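December, evening

In by twenty past eight. The heating in the Mavham building had been off overnight again, so I kept my coat on for the first hour and did the paperwork while the arm warmed up. Brândușa was already there with the new episode sheet. We are to do 60 good ones a day between us from now until the break, and "good" means the object is lifted, carried and set down without a second grab. Second grabs go in their own folder. Garrido wants them kept, as he thinks the model learns something from them. I have my doubts but it costs us only disk space.

The running total stood at 1272 when we started. I wrote it on the whiteboard and Brândușa corrected my seven, which she says looks like a one.

The morning was soft things, mostly cloths and a knitted hat. They went well enough. The hat folds over the fingers if you come down too fast, and I lost four episodes to that before I slowed the last part of the approach. Brândușa took over at eleven and got through twice as many as I had. She has steadier hands and doesn't talk to herself.

Lunch was soup from the van. Wrote up the morning's notes and rang Brundon about the spare cable, which they now say is coming after the new year.
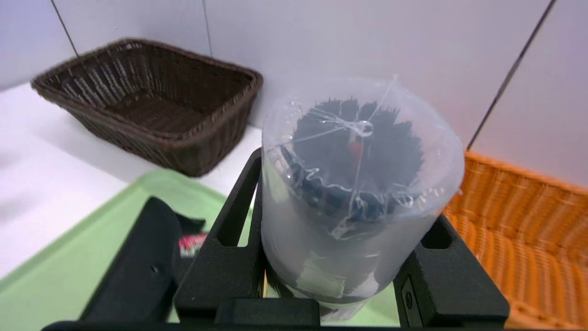 After lunch we moved on to the see-through objects, which I had been putting off. The old model from the summer was poor at these. It would close on the air just in front of a clear wall, or aim for whatever was inside and ignore the container altogether. So the plan is to give it a great many clear things held properly, in different light and at different heights. I can see why it struggles. The tub with the dark bristly thing in it has streaks of light down the curved side, and parts of the plastic go milky, so from the wrist view the spiky part inside is far easier to pick out than the wall you have to hold. I drove that one myself and tried to keep it upright between the fingers each time. The lid is only thin film and creased, and I didn't want to come down on it from above, so every approach was low and from the side. I asked Brândușa whether we ought to have some from above as well. She said yes, later, with a stiffer lid.

We did 40 of the clear ones before the light went. Three were second grabs, all mine. One I threw out completely because I had pressed record late and the first half of the movement was missing. I also caught myself doing the same approach over and over, from the left with a little pause before closing, and if the pause is in every example the model will learn to pause. I've put a note on the sheet to vary it tomorrow.

Brândușa checked the labels while I tidied. She found two from the morning where I had typed "hat" for a cloth, and fixed them.

Started the copy over to Gidumness at ten to five. It had around 600 files to get through and was crawling, so I left it running and locked up. Bus late, home after six. Must take thicker socks in.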